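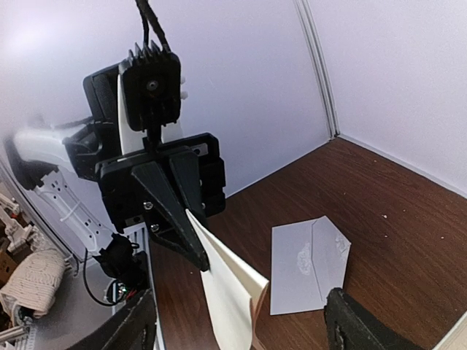 Budget for second arm: new or used?
Posted Tuesday, August 18, 2020

flakton_mick
We do invitations and direct mail, short runs, lots of odd paper. I need a figure in front of the boss by September for another arm with a two-finger gripper on the envelope bench. I've got a used arm offered at 2,000 with no gripper, or I can wait and ask for new. What else should I be putting on the sheet?

Ravinder Lavoie
Fingers. Put down 2 spare sets at least. They scuff, and once the tips are worn they start letting go of thin paper. Cables too, the ones that flex at the wrist.

nguyen_print
Don't buy the used one. No gripper, no warranty, and you'll be the one on the bench on a Saturday finding out why it drifts. Ask for new and let them say no.

Colton Bélanger
Disagree with that. We bought used at Nirkville and it has been fine. The thing to ask is whether the controller comes with it and who has the software licence. If both are a yes I'd take it at that price and keep 1,000 back for the gripper and mounts.

nguyen_print
1,000 won't cover a gripper and mounts.

Colton Bélanger
It did for us. Second-hand gripper as well, and we made the mounts.

nguyen_print
Then you've left your own hours out.

Colton Bélanger
Fair. Call it 30 hours, most of it on the brackets.

flakton_mick
That's useful, thanks. The hours would come out of my budget so I'll put them in. Controller is included, still waiting to hear on the licence.

Ravinder Lavoie
Also ask if they'll let you bring your own stock and try it before you pay. Plain envelopes tell you very little. Embossed ones with a deep flap are what gave us trouble, the top layer lifts and the bottom one stays put. Dimorville let us have a morning on theirs — worth the drive.

flakton_mick
Good idea. I'll take a box of the embossed ones and one of the cream. Will post what they say about the licence.

nguyen_print
Get it in writing.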